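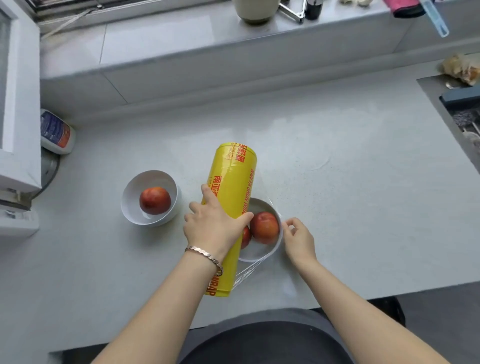

冷蔵庫の中身を使い切れるようになるまでに結局三か月かかったが、その三か月は思っていたより退屈ではなかった、という感想が先日の受講後アンケートに書かれていました。同じ欄には、もっと献立の話が多いと思って申し込んだ、とも書かれていました。どちらも、当校の紹介としてかなり正確だと考えています。

サイト内検索 キーワードを入力 検索

Kokentについて

Kokent(コケント)は、家庭の食材の買い方、しまい方、使い切り方を教える学校です。料理教室として紹介されることが多いのですが、授業時間の半分以上は火を使いません。野菜を洗う前に置き場所を決める、肉を買った日のうちに分ける、残ったごはんをどの状態で冷凍するか決める。そうした、レシピには一行で済まされるか、まったく書かれない作業を中心に扱っています。

教室は川沿いの住宅地にあるPlunmont(プランモント)という建物の二階にあります。元は洋裁学校として使われていた建物で、一階には現在も手芸材料の店が入っています。教室に改装する際、壁際の裁断台を外して調理台と流しを入れました。窓が北向きのため夏でも室温が上がりにくく、根菜や玉ねぎの置き方を教えるには都合のよい部屋です。冬は寒いので、上着を一枚多めにお持ちください。

当校の始まり

Kokentは、もともと学校としてつくられたものではありません。前身は、共同購入で届いた野菜を近所で分ける集まりでした。箱単位で買うと安いのですが、届いてから数日のうちに傷ませてしまう家が多く、しまい方を書いた紙を野菜と一緒に配るようになりました。最初の紙は小松菜についてのもので、裏面に長ねぎの切り分け方が載っていました。

紙だけでは伝わらないという意見が出て、配布日に実演をするようになり、実演を見に来る人が野菜を買わない人にも広がりました。受講料を決め、教室の形にしたのはその後のことです。共同購入のほうは数年続けたあとに終了しましたが、紙は「保存票」と名前を変えて今も授業で使っています。小松菜の票は何度も書き直しており、最初の版とはほとんど別物になりました。はじめは、洗って水気を切ってから袋に入れると書いていたのですが、家によって水の切り方に差がありすぎたため、いまの票では洗わずにしまう手順を先に載せています。

教えていること

講座は大きく、基礎科、季節科、台所の整理科に分かれています。どこから受けても構いませんが、はじめての方には基礎科をおすすめしています。

基礎科では、家庭でよく買う食材を順に扱います。葉物、根菜、きのこ、豆腐と油揚げ、肉、魚、卵、乳製品、ごはんとパン、乾物という並びです。毎回、同じ食材を違う条件でしまっておいたものを見比べます。たとえばほうれん草であれば、買ってきた袋のまま横に寝かせたもの、紙で包んで立てたもの、ゆでて小分けにしたものを用意し、見た目、におい、手触り、食べたときの味を記録します。答えを先に伝えることはしません。

家庭の冷蔵庫は機種も年式も詰め込み具合もそれぞれ違い、教室で良かった方法が家でも良いとは限らないためです。受講者には同じ比較を家でも一度行ってもらい、その結果を次の回に持ち寄ります。教室と結果が逆になることはよくあります。以前、きのこの回で、冷蔵したほうがずっと状態が良かったという家と、その日のうちに冷凍しないと使えなかったという家に分かれ、話を聞いていくと野菜室の設定温度と扉を開ける回数の違いに行き着きました。この回の記録は、現在も基礎科の資料に載せています。

季節科は、短い期間に大量に手に入る食材を扱う講座です。春のたけのこ、初夏の梅とらっきょう、夏のトマトときゅうり、秋の栗と新米、冬の大根と白菜、柚子。庭や畑のある方、いただきものの多い方の受講が目立ちます。11月は一年でいちばん申し込みの多い月で、白菜の回は同じ内容を繰り返して開いています。漬物のつけ方も教えますが、一株をどこから崩していくか、切り口をどう扱うか、芯をいつ使うかにも同じくらいの時間を割きます。

台所の整理科では、冷蔵庫、冷凍庫、食品庫の中を見直します。収納用品を買いそろえる講座だと思って来られる方がいますが、授業では新しい容器を買わないことになっています。最初の回は、家にある密閉容器の本体とふたの組み合わせを全部確かめてくるという宿題から始まります。ふたのない容器は、野菜室の仕切りとして使えることが多いので捨てずに残しておいてください。

しまう道具についての考え方

ラップ、保存袋、密閉容器、布、新聞紙、瓶。授業ではいずれも使います。特定の素材だけをすすめることも、特定の素材を使わないよう求めることもしていません。使い捨てのものを減らしたいという方には、ふた付き容器や蜜ろうを引いた布への置き換え方を案内しています。介護や小さいお子さんの世話で洗い物を増やせない方には、使い捨てのものを手早く使う方法を案内しています。

ラップについては、使い方の質問が多いので、当校の基本的な説明を載せておきます。

冷凍する場合は、中身を平らにし、空気を押し出すように密着させて包みます。ごはんは茶碗一杯分を目安に、熱気の残るうちに包み、粗熱が取れてから冷凍庫に入れます。肉や魚は、表面の水気を紙で拭いてから包みます。包んだものはさらに袋に入れるとにおい移りが減ります。袋には中身と日付を書きます。日付だけで中身を書かない方がとても多く、鶏のひき肉と豚のひき肉は凍るとまず見分けがつきません。

冷蔵する場合は、何のために覆うのかで使い分けます。乾きを防ぐのであれば食材の表面に直接つけ、ほこりやにおいを防ぐのであれば器の口に張ります。切ったアボカドや玉ねぎは前者、夕食まで置いておく煮物は後者です。温かい煮物の器にすぐ張ると内側に水滴がついて落ちるので、湯気が落ち着いてから張ってください。ただし、冷めるのを待って長く出しておくのは別の問題があるため、量の多いものは浅い器に分けて早く冷まします。

電子レンジで温めるときは、製品ごとに耐熱温度と使える条件が違います。油分の多い料理は高温になりやすいので、箱や本体に書かれた注意を読み、食品に直接触れないように覆います。業務用の長い巻きを家庭で使っている方は、刃の付いた箱を別に用意しておくと扱いが楽になります。箱なしで使う場合は、端が巻きに貼りついて見失いやすいため、使い終わりに端を少し折り返しておきます。見失った端は、巻きを短時間冷蔵庫に入れるか、粘着テープを軽く当てると出しやすくなります。

授業の進め方

一つの組の定員は20名です。調理台ごとに分かれて座り、途中で席を入れ替えます。授業は最初に前回の家での結果を聞き、次に見比べ、そのあとで手を動かし、最後に使い切りの料理を一品つくります。一品は簡単なものです。大根の葉と油揚げを炒めたもの、しなびかけたにんじんのきんぴら、冷凍したきのこの味噌汁など、家で普段つくっている方も多いと思います。つくったものはその場で食べ、残れば持ち帰れます。持ち帰りの容器は各自でお持ちください。

講師は教科書どおりに進めることを求められていません。その日に手に入った食材の状態が悪ければ、悪いものの見分け方の授業に変更することがあります。季節科の桃の回が、届いた箱の半分ほど傷んでいたためにほとんど選別と煮る作業で終わったことがあり、このときは後日に本来の内容で補講を行いました。

欠席した回は、同じ期のうちであれば別の組に振り替えられます。期をまたぐ振り替えはできません。見学は基礎科に限り受け付けています。

Amarasingheとの取り組み

豆、米、香辛料などの乾物は、食料品店のAmarasinghe(アマラシンハ)から仕入れています。授業で使うレンズ豆、ひよこ豆、コリアンダーやクミンの種は、すべて同店のものです。仕入れを始めたきっかけは、基礎科の乾物の回で、粉の香辛料と種のままの香辛料で香りの残り方がどう違うかを比べたいという要望があり、購入日のわかるものをまとまった量で探したことでした。

現在は年に一度、同店の倉庫を見学する回を設けています。温度と湿度の管理、袋の口の閉じ方、古いものを手前に出す並べ方など、家庭の食品庫にそのまま使える点が多くあります。見学の日は動きやすい服装でお越しください。香水はご遠慮いただいています。

授業で使った乾物を教室で販売することはありません。購入を希望される方は、直接お店にお問い合わせください。

記録帳「Flamel」

受講者には、入校時に記録帳をお渡ししています。名前はFlamel(フラメル)といい、当校でつくっている紙の帳面です。見開きの左側に買ったもの、右側にどうなったかを書くようになっています。右側の欄は「食べた」「冷凍した」「あげた」「捨てた」に分かれています。

「捨てた」の欄は、初期の版にはありませんでした。書きたくない人が多いだろうと考えて省いたのですが、欄外に自分で書き足す方が続いたため、次の版から加えました。その横の理由欄もいったん設けましたが、こちらは空白のまま使われることがほとんどで、現在の版では日数の欄に替えています。買ってから何日目に捨てたかがわかると、次に買う量を決めやすくなります。

帳面は一冊1,000円で、受講していない方にもお分けしています。表紙は水に濡れても拭ける紙にしました。罫線の色が薄くて読みにくいというご指摘があり、次の増刷で濃くする予定です。スマートフォン用のアプリをつくってほしいというご要望もいただきますが、今のところ計画はありません。ご自分で表計算に置き換えて使うのは自由です。

保存票の資料室

教室の奥に、これまでに作成した保存票をまとめた資料室があります。収めている票は2,057枚で、改訂前のものも残しています。同じ食材の古い票と新しい票を並べて読めるため、なぜ書き方が変わったのかをたどることができます。なすの票は特に書き直しの回数が多く、低温で傷みやすいことをどこまで強調するかで、版ごとにかなり表現が違います。

資料室は受講中の方と修了された方が利用できます。票の持ち出しはできませんが、複写は可能です。複写代は実費をいただきます。受講していない方から、特定の食材の票だけ読みたいというお問い合わせをいただくことがあり、その場合は現行版に限り郵送しています。英語版の票も一部ありますが、翻訳の時期が古いため、現行の日本語版と内容が一致しないものがあります。順に見直しています。

食品の安全について

当校の授業は、家庭で食べる分を無理なく使い切るためのものです。保存期間を延ばすことを競う内容ではありません。教室での比較に使ったもののうち、状態が疑わしいものは口にしません。味を見るのは、においと見た目に問題がないと講師が判断したものに限ります。

瓶詰めについては、酸味の強い果物のジャムと酢漬けだけを扱い、肉や魚、野菜の水煮の長期保存は教えていません。家庭の設備では十分な加熱が難しいためです。これは開校以来の方針で、ご要望は毎年ありますが、変える予定はありません。

消費期限と賞味期限の読み方は基礎科の最初の回で説明します。期限を過ぎたものを食べてよいかどうかの個別のご相談には、電話でもメールでもお答えできません。現物を見ていない者が判断するのは危険だからです。体調に異変のある場合は医療機関にご相談ください。

アレルギーのある方は、申し込みの際にお知らせください。小麦、卵、乳、そば、落花生については、使用する回を事前にお伝えします。教室では同じ調理台で複数の食材を扱うため、微量の混入を避けることはできません。症状の重い方には受講をお断りする場合があります。

費用と申し込み

受講料は科ごとに異なり、期の初めに一括でお支払いいただきます。材料費は受講料に含まれますが、季節科の一部の回では食材の値段に応じて追加をいただくことがあります。追加のある回は、申し込み受付の時点でお知らせします。

申し込みは、教室の窓口、郵便、電子メールで受け付けています。定員を超えた場合は抽選となり、前の期に落選された方を優先します。電話での申し込みは、聞き間違いによる組の取り違えが続いたため取りやめました。

持ち物は、前掛け、手拭き、筆記用具、持ち帰り用の容器です。包丁は教室のものを使いますが、左利き用の数が限られているため、使い慣れたものをお持ちの方はご持参ください。刃には必ず覆いをしてお持ちください。

交通

最寄りのバス停から川に沿って下流側へ歩き、手芸材料店の看板のある建物がPlunmontです。教室の入り口は建物の裏手にあり、外階段で二階に上がります。昇降機はありません。階段の上り下りが難しい方は、一階の手芸材料店の協力を得て、月に一度、同店の作業室で基礎科の一部を開いていますので、そちらをご検討ください。内容は二階の授業と同じですが、流しが小さいため魚の回は行っていません。

駐車場はありません。自転車は外階段の下に置けます。雨の日は階段が滑りますので、手すりをお使いください。

出張講座

自治会、学校、職場などでの出張講座も行っています。お受けできるのは参加者35名までの会場で、水道と冷蔵庫が使えることが条件です。火は使えなくても構いません。内容は、冷凍庫の使い方、葉物のしまい方、記録帳のつけ方の中からお選びいただきます。複数を一度に行うと駆け足になるため、一回につき一つとしています。

会場の冷蔵庫の中身をその場で整理してほしいというご依頼もありますが、職場の共用冷蔵庫については、利用される皆さんの同意が取れている場合だけお引き受けしています。持ち主のわからないものの扱いは、事前に会場側で決めておいてください。

このページの内容は2025年9月19日に改訂しました。受講料の表と各科の日程は別のページに掲載しています。

当サイトでは、表示の設定を保存し、閲覧の状況を把握するためにクッキーを使用しています。引き続きご覧になる場合は、使用に同意いただいたものとみなします。 同意する 設定を変更する

関連ページ
基礎科の日程と受講料
季節科 白菜の回の申し込みについて
記録帳Flamelの書き方と記入例
冷凍したごはんの温め方を比べる
Amarasinghe倉庫見学の持ち物
なすの保存票を改訂しました
出張講座のお申し込み前に確認いただきたいこと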